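Studio notebook, set and props bench
October, Sunday, started just after 8 in the morning

Coffee in hand, radiator finally working, and I am so happy with how the backdrop tests came out overnight! The limewash on the big flat has gone soft and cloudy in just the way Marleny Huaranga wanted for the Clolovholm shoot. She asked for a wall that looks like weather. I think we have it - two coats, the second one thinned right down and pushed about with a wide dry brush while the first was still tacky. Shoaib, if you read this before you come in, please don't lean the arch against it. It marks if you breathe on it.

Recipe for the second coat, so I stop losing it: 200 g pigment paste to one bucket, stirred with the drill, left under a damp cloth till lunch. Strain it. I skipped the straining on the first sample board and got little gritty comets all over the left side. (Kept the board anyway. Kamran Kakakhel likes the comets and wants them for the Brasteletti window.)

Paper shapes next. We cut 9 of the tall folded columns from the heavy stock and seven stand up on their own. The other two lean, and I suspect the grain is running the wrong way on that sheet. Rukhsana Pirzada showed me how she scores from the back with a bone folder and then wets the line with a barely damp sponge, and the fold comes up so crisp it looks machined. Redo the leaning ones like that.

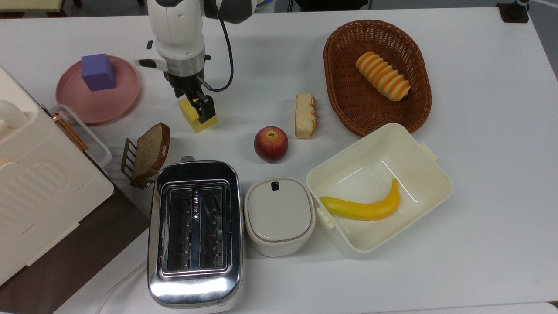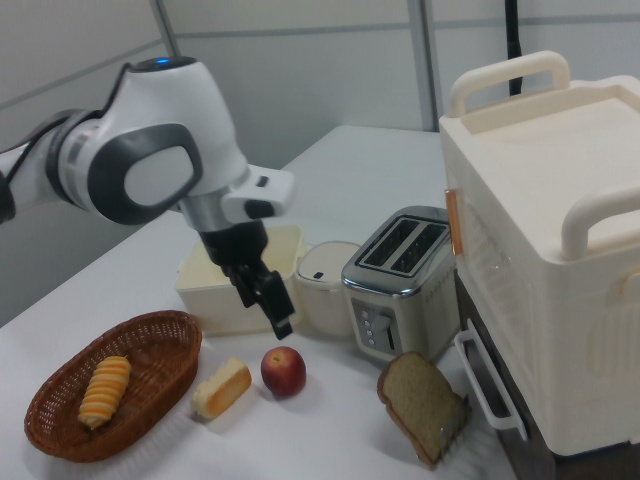

Color was the part of the day I'd been looking forward to, and it did not let me down. The editorial for Illbridge is six small still lifes, each one built on a pale ground with a couple of strong notes, and we'd been going round in circles with swatches. What got me going was that purple cube sitting on the dusty-rose plate. The purple goes cooler and cleaner against that matte pink than it ever did on gray card, and I want the same pairing for the third still life, with the pink as a low plinth and the purple as something small and square on top of it. Then the yellow can come in from the side, well away from the middle, so it doesn't turn into a birthday party. Mixed three pinks this afternoon. The middle one is closest but dries chalky, so a spoonful more binder tomorrow.

Amna Abbasi came by with the Meléndez fabric, a whole roll of it, and oh it's lovely stuff. Heavy, a bit slubby, drinks up the light. It drapes in big slow folds and holds them if you steam from behind. Pinned a length over the round table and we both just stood there grinning at it. She can spare us the roll until the shoot wraps but wants the offcuts back, even the little ones.

Lamps: tried the big soft one low on the left, with a white board opposite. Shadows too polite. Took the board away and it woke up at once. Want to try a bare bulb through the perforated screen as well.

To do
- re-cut the leaning columns, check grain first
- pink no. 2 with more binder, paint onto scrap of plinth board
- order 200 more pins, the long ones with flat heads
- ask Marleny if the arch can go a shade darker than the wall
- wash the wide brush properly this time!

Stopped at 6. Left the fabric pinned up so I can see it in morning light.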